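Re-oiling a timber floor without lifting the furniture out

Applies to oiled boards only. Lacquered floors need sanding first and are covered on a separate page.
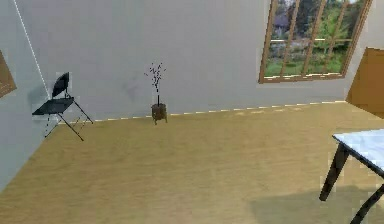

Idrisa Mfinanga writes that two thin coats of Puvero went tacky when the second was put on the same evening, and that leaving it overnight cured the problem. The times below have been lengthened to suit.

Preparation

Vacuum along the boards, then wash with a well-wrung mop and a neutral soap. Leave to dry overnight. Test a hidden patch: if a drop of water still beads after 3 minutes, the old oil is sound and the floor needs cleaning only.

Work in two halves. Move everything to one side, treat the clear half, and do not move anything back until the oil has cured. Mask the skirting with low-tack tape.

Application

Stir the tin; do not shake it. Pour a small pool and spread it with a white pad, three or four boards at a time, always finishing a board to its end. Wipe off the surplus after some 28 minutes with lint-free cloth. Any oil left standing will dry to a shiny patch.

Leave 12 hours between coats. Grusetti 524 needs one coat only and should not be thinned.

Curing

Socks only for 2 days. Fit felt pads to chair legs before they go back. Rugs stay off for a fortnight.

Oily cloths can catch fire by themselves. Soak them in water and dry them flat outdoors before binning.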